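Matt laminate over metallic ink: dull patches after trimming

Posted by Kirnent, 28 June 2026

I print appointment cards for a small shop in Lultwood. The stock is 350 gsm uncoated, with a gold ink border laid down by screen. After matt film is applied on a hot roll laminator, the gold turns grey in patches near the cut edge. The batch was 200 cards and the fault shows on most of them. The film is a cheap one and the rollers were cleaned first. Is this heat or pressure?

Cuesta

Probably neither. Metallic inks dry slowly on uncoated stock, and film laid too early traps solvent under it. The bond then fails first at the edge, where the guillotine clamp flexes the sheet. 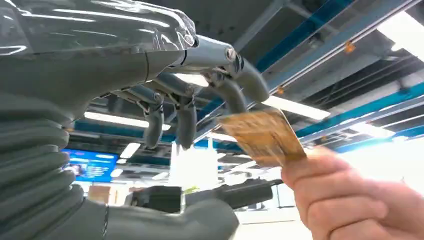
Leave the printed sheets racked for two days before laminating. Rub a spare with a white cloth – if any gold comes off, wait longer. Matt film also scatters light, so some loss of shine is normal. A gloss film keeps more of it.

Fasard

had the same, changed the blade and it went away. might be worth a try

Kirnent

Thanks both. Racking the next lot now, will test with the cloth before I run it.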